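Kitchen robot code leaves the hard part to the sellers

18 Oct 2019

A voluntary code of practice for robots that handle cookware was published in Parmont this week, and the firms that helped write it are already calling it a milestone. It runs to 46 pages. Only 4 of them deal with what happens when a grip fails.

The code, drafted by the Sterkley working group, asks makers to test each hand on 28 household items before selling it for use near people. A maker can run all of those tests in simulation. It can also pick the simulator, set the friction values and grade the results. No outside lab has to look at any of it.

Simulated trials are cheap, and they are a fair way to catch an early mistake. A hand closing over a steel saucepan on a bare white table is a reasonable place to start. Home kitchens have grease, steam and a toddler pulling at the stove drawer, and the code gives those a single paragraph under "further work."

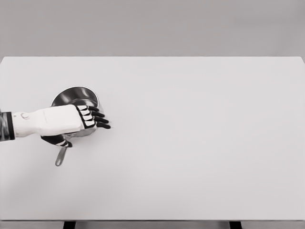

Zulema Toledo said the group had wanted physical trials in the first draft and dropped them after smaller firms complained about the cost. She would still sign it, she said, as long as makers are forced to publish their failures along with their passes.

The current text doesn't force them. It says makers "should consider" keeping a failure log and offers no word on who may read it. A firm could run 500 grasps, drop the pan in plenty of them and report only that testing was completed.

Rana, one of the firms backing the code, plans to put a compliance mark on its packaging from December. Shoppers may well take that mark to mean somebody picked up a real pot.

Comments on the draft can be sent to the working group until the end of the year.

6 comments | 19 shares

Get our news by email. You can unsubscribe at any time.

Contact the newsroom | © 2019 Lurkatari | Back to top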